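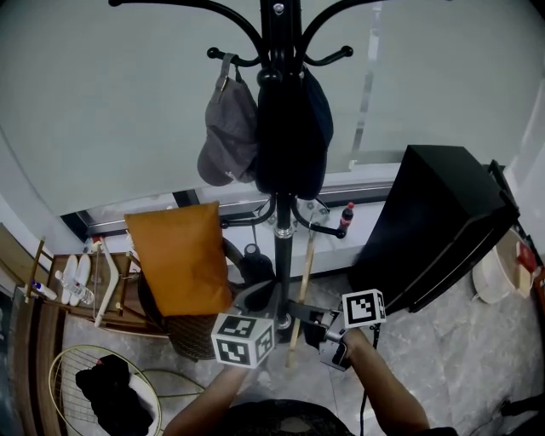
Drardale open day, student robotics project

I'd been meaning to get out to Drardale for ages, and when the open day notice finally came through for 2021-06-04 I booked a spot within the hour. Very glad I did! I teach a junior coding club and usually come home from these things with a bag of pens and not much else. This time I filled most of a notebook.

The drive up is lovely if you take the river road. Parking is behind the Moulin building, an old flour mill that the college took over for its technical programs, and the signs are easy to follow until you get to the stairwell, where they stop. Go up two flights and turn left. The coffee cart is in the courtyard and takes cash only.

The group I'd come to see is called Tramevow. They're second-year students, all of them on the same two-term project, which is teaching a robot to do small household jobs by learning from people. Every student on the team takes a turn with a pair of handheld grippers, doing the job by hand the way they'd want the robot to do it, and the recordings go into the training set. The target for the year is 2000 good recordings. When I visited, the whiteboard said 1000 for the tidying jobs and 496 for what they call the "pole jobs" – anything with a coat rack, a floor lamp or a broom handle in it.

The pole jobs were my favourite. You'd think a coat rack would be easy, but try it with grippers instead of fingers and you find out how much your hands do without asking you. The jaws have to meet the pole fairly square. Hold it high and the whole thing wants to tip, hold it low and you're bent over with your head down near your wrists. The students have strong opinions about this. One camp goes in just above the base every time, the other likes to steady the top with one hand first. They've agreed to record both, and to label which is which, and I gather the labelling took longer to settle than the recording.

I liked that they don't clear the hats and bags off a rack before they start. A bare rack is a much simpler problem, and as one of the students pointed out, she has never once seen a bare coat rack in an actual house.

Corentin Caron, the instructor, gave the talk at eleven. He's a quick speaker and very funny, and he spent a good chunk of his half hour on the failures, which I wish more people would do. Their first batch of recordings in the autumn had to be thrown out, all 522 of them, when they found the clocks on the left and right grippers had drifted apart. So the left hand was always doing something the right hand hadn't got to yet. They now start every session with a clap of the two grippers together, like a film slate, and check it before anybody does anything else.

He also explained the marker cubes, those white ones with the black square patterns that sit on each gripper. The patterns let the software work out where each hand is and which way it's turned. My notes say "keep clean!!" underlined twice. Fingerprints and glare are the two big nuisances, and a window behind you can be a help or a misery depending on the hour.

After the talk we could have a go. I signed up straight away, and so did a boy of maybe nine who was miles better than me. The grippers are lighter than I expected, and the squeeze is a bit like a set of barbecue tongs with a stiffer spring. My job was moving a cap from one hook to another. I dropped it, picked it up, dropped it again, and got it on the third try. The student running the station kept all three and told me the fumbles are useful too, as long as they're marked as fumbles. I may be in the training set as a bad example, and I'm pretty pleased about it.

The robot itself, Udura, was only running for twenty minutes after lunch. It moves slowly, and it stopped to think (that's how it looked, anyway) before each reach. It straightened a lamp on its first attempt and got a proper cheer. The coat rack it nudged sideways and then gave up on. Corentin reckons they need more variety in the rooms, with different floors and different clutter, and that's what the team is working on through to the end of term.

A few notes if you're thinking of going. There's a second open day in July, smaller, with no talk but longer sessions at the hands-on stations. Kids are welcome if an adult stays with them. Wear short sleeves or be ready to roll them up, as loose cuffs can flop over the markers. The lift was out when I was there, so ring ahead if stairs are a problem.

I've already asked whether I can bring six of my club kids in July, and the answer was yes, provided they're happy to be recorded from the wrists down. Permission forms are going home this week.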